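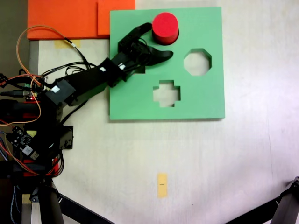
Figure 1. The arm at the sorting board, red cylinder in the round hole.

Progress report to Stollau, work package 3
Prepared by Philomena Cronin, Drurnasell workshop
19 November 2021

Dear colleagues,

In this period we planned to finish the first series of insertion trials with the Pruklow arm. I must report that the series is not complete. We stopped it after a fault in the gripper, and I would like to explain what we know, what we do not know yet, and what we ask from you.

The series had 300 trials in the plan. The task is the one described in the proposal: the arm picks up a piece, brings it over the green board and puts it in the hole with the same shape. The fault came during a run with the round piece. The operator gave the command to open the gripper and retreat. The gripper did not open. The arm began the retreat anyway, with the piece still held in the hole, and the board was pulled along the table. The operator pressed the stop button and the arm went limp, as it should. No person was hurt, and the board has no damage that we can find. 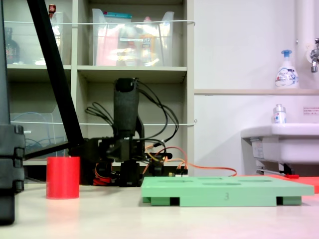 After the stop we left everything in place and read the log of the controller. It shows that the gripper servo did not answer for 2 seconds. The software should treat a silent servo as a fault and hold the arm still. It did not do this. It used the last known position of the gripper, and this position was already old. I consider this the more serious part of the event, as a servo can fail at any time and the software must be ready for it.

For the silence itself we have one suspicion, the cable to the gripper servo. When we bent this cable by hand near the wrist, the connection was lost 3 times in 10 tries. We have not opened the connector yet. The supplier, Pongsiri, asked us to send it closed, so that they can examine it themselves. Their answer has not arrived. 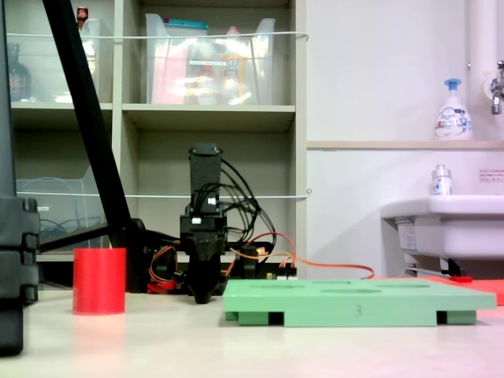

Until we have that answer, the arm works only at reduced speed and with a person at the stop button for the full time of the run. We also changed the software. A servo which does not answer now stops all the joints, and the operator must confirm before any new movement. We tested this by pulling out the plug on purpose, first with the arm at rest and later during a slow movement. In both cases the arm stopped. The test at full speed is still to be done.

The delay has an effect on the plan. The insertion trials will continue into January, and the comparison of the two control methods must wait for them. The budget for materials is not exceeded, but we would like to move a small sum from travel to spare cables and one spare servo. Please let me know if this needs a formal request or if your agreement by letter is enough.

The full log and the operator's notes can be sent if you wish to read them.

With kind regards,
Philomena Cronin

Drurnasell | Contact | Copyright 2021 | Back to top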